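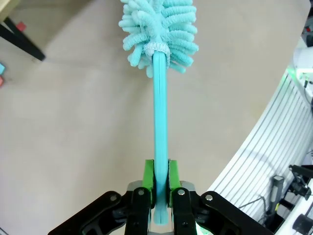 Crisóforo Ocampo replied that a duster only moves the dirt to somewhere you haven't looked yet, and that a damp cloth has served every household since Roman times. Fine. I have read this twice and I'm still dusting.

My position, for the record: a damp cloth is for people with flat surfaces. I own things with legs, wires and screw heads. A damp cloth goes in grey and comes out grey with a thread hanging off it.

The chenille sort, with all the fat little fingers, is at least soft enough to poke into a corner. It looks like something that lives on a reef. I've stopped being embarrassed about this.

Feathers, before anyone asks: no. Had one from the market in Flotdale. Within a fortnight I was mostly dusting up feathers.

Anyway, small shelves. Everyone does the top board, because that's where visitors look, then wanders off to put the kettle on. Then they do it again next week. The top board has never been so clean. The one under it could grow cress.
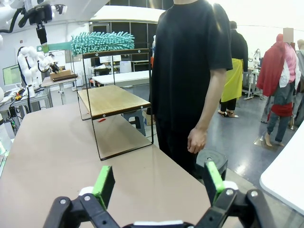
So start at the top if you must, but carry on down. Go along the board, then the front edge, then round the screws, where a neat grey ring forms if you leave it long enough. I left mine 42 days once. Not on purpose, I was in Tukgate for most of it.

Middle board next. You have to go in sideways with the handle nearly flat and you will hit your knuckles. I hit mine every time and say the same word.

Thin metal framing: run the fluffy end down each upright and don't press. Pressing gets you nothing except a shelf that has walked two inches to the left.

Someone's asking about washing the head. Warm water, drop of washing-up liquid, squeeze, hang it up somewhere airy. Check the label first. Mine spent a night on the bath tap looking like a drowned poodle and was fine by lunch.

No fabric softener! I did that once and it slid over the dust as if they'd been introduced.

Crisóforo is back to say he has done his entire flat in 10 minutes with one cloth. I'd like to see the underside of his middle shelf.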